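Print this page | E-mail this page

Running a hands-on gripper table at an open day – layout and timing?

Posted by Rozália Pintér

We are planning an open day in September and one of the stations will be a demonstration of hand-held grippers. The task is simple: pick up tennis balls from a table and put them in a tray. A demonstrator does it first with a gripper in each hand, then visitors take over, one at a time. The purpose is to show how manipulation data is recorded without having the arm itself in the room.

I saw the same kind of station during a visit to Hirkitz and took a lot of notes, but I was in a group and did not get to ask the operator much. The things I did write down:

The work surface was white and plain. The balls were standard yellow-green tennis balls. The jaws have to open wider than I expected before they go around a ball, and most people in our group closed too early and pushed the ball away. The operator told us to bring both fingers down past the widest part of the ball before closing. 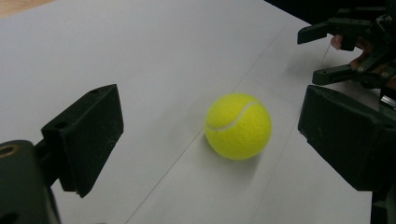 The second point was approach angle. If the tool comes in tilted, one finger arrives first and the ball rolls. On a hard flat surface it rolls a long way. At Hirkitz this cost more time than anything else, and someone had to go after the ball each time.

My questions are these.

1. Should the surface be paper, foam board or cloth? Cloth would slow the ball, but I am told it upsets the tracking.

2. Does the tray need to be on the same side for every visitor, or can we move it between runs?

3. How long should one turn be? We have the room from 10 a.m. to 3 p.m. and expect a steady line.

4. Is it worth recording the visitors' runs, or should we treat them as throwaway?

Our budget for the station is small. We already have two grippers, a laptop and a table. I would prefer answers from people who have run one of these and not only visited.

Posted by Aisling Corrigan

I have run this station at the Plumside open house for a few years, so I will go through your points in order.

Surface. Use a matte white board. Paper works if it is one large sheet and taped flat on all sides, but fold lines stay visible and the edges lift after an hour of sleeves going over them. Do not use cloth. It bunches under the fingertips, and people drag it along with the ball. Faint lines on the board are fine and help when you want to put the ball back in nearly the same place. Heavy printed patterns are distracting for visitors.

Rolling. Your board is probably not level. Check it with a spirit level in both directions before you open, and shim the table legs, not the board. A board shimmed at one corner will flex when someone leans on it. After we leveled ours, balls still got away, but mostly from bad closes.

Tray. Keep it on one side for the whole day. We put it along the left edge, with its long side parallel to the edge of the board. A long shallow tray is easier than a deep one – the visitor can lower the ball nearly to the bottom before letting go, and it does not bounce out. The left hand does the placing, and the right hand stays open and ready near whatever is still on the board. If you swap sides you have to explain the task again, and the line backs up.

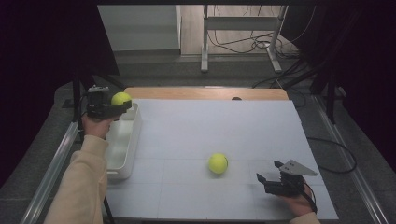

One ball held over the tray, the other still on the board.

Number of balls. Start with two. With more, people start herding them together and you end up watching a different task. If a visitor is quick, put the same two back out and ask for the other hand.

Turn length. We allow three minutes, including the explanation. In practice the explanation is one minute, and if it is longer you are saying too much. Show it once at normal speed and once slowly, then hand over the grippers. Tell them to squeeze gently. A tennis ball will take a hard squeeze, but the finger linkages wear, and you will hear it by the afternoon.

Cables. Run them down and away from the operator's side, and put tape over any stretch that crosses where visitors stand. Leave enough slack at the wrist that the tool can reach the far end of the tray. Test this with the tallest person you have, then with the shortest. A cable that goes tight in the middle of a reach will twist the tool, and the visitor will think they did something wrong.

Background. If you can get dark curtains for the sides, use them. They keep people from walking through behind the table and they help visitors look at the board. Leave the back open if you need to get to equipment.

Recording. Yes, record, but decide beforehand what you want from it. We log every run with Skever and label visitor runs separately from demonstrator runs. One year we finished with 2,547 runs in the log over the full season of events. After removing the ones where the ball left the table or the person stopped to talk, 2,504 were left. That is a better rate than I had predicted, and the loss was nearly all in the first hour, before we fixed the slope. You will need a sign at the table saying that runs are recorded, and a way for people to say no. We use a card they hand to the operator.

Two small items for your list. Bring spare balls in case one gets scuffed or walks off. Wipe the finger pads at midday, as they pick up felt and dust.

Posted by Mac an tSaoi Workshop

Agree with most of the above. We disagree on the paper. We have used plain paper off a roll for every visit day and changed it at lunch, it costs next to nothing and you get a clean surface twice a day. Creases have never mattered to us.

For question 3, five hours at three minutes a turn is 100 people if nothing goes wrong, and something will. Plan for fewer and put a second table out with spare grippers, not connected to anything, so the people in line can practice. That made more difference to our line than shortening the turns.

Also, do not promise anyone a copy of their run. We did that one time and were still sending files weeks later.

Posted by Rozália Pintér

Thank you both. I checked our table with a level and it is out by a visible amount along the long side, so that will be fixed first. I have asked for a coated board and will keep a roll of paper as backup.

The practice table is a good suggestion. We do not have spare grippers, but I can borrow a pair of the older ones without the sensors.

One follow-up for Aisling. You said more than 3,000 runs would be too many to check by hand. Sorry, that was in your other thread on labeling, not this one. Do you check visitor runs by watching each one, or only those that the software flags?

Posted by Aisling Corrigan

Only the flagged ones, plus every twentieth run as a spot check. The flags catch a dropped ball reliably. They do not catch a visitor who puts the ball in the tray and then takes it out again, and children do this often. The demonstrator should press the end key as soon as the last ball is in the tray and the jaws have opened.

Print this page | E-mail this page
Last updated: September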